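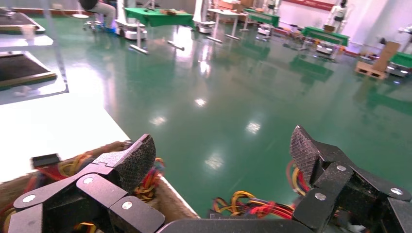
Green floor and white table, workshop side.

# Marngate workshop users' meeting – November

Held in the workshop, Thursday, 6.30 pm. Minutes of the last meeting were agreed with one correction: the floor paint quote came from Orlandini, and Prurkance only supplied the cleaner.

**Floor**

The green epoxy is to be mopped weekly with the Prurkance cleaner. No solvents. Orlandini have quoted £1,032 for recoating by the loading door – £1,000 for the work and £32 for delivery. Agreed to accept, provided it can be done over a weekend.

**Tables and seating**

White tabletops to be wiped down at the end of each session. Mats and trays can stay out overnight but must be empty. Stools go back under the tables. A request for more stools was put off until the new year.

**Cables**

Extension leads are not to cross the walkway. Hooks will be fitted on the end wall.

**Postitthorpe open day**

We have been asked to lend two tables. Agreed, if Postitthorpe arrange the van both ways.

**Any other business**

The side door is sticking again – to be reported to the landlord.

Next meeting: same time, first Thursday of the month.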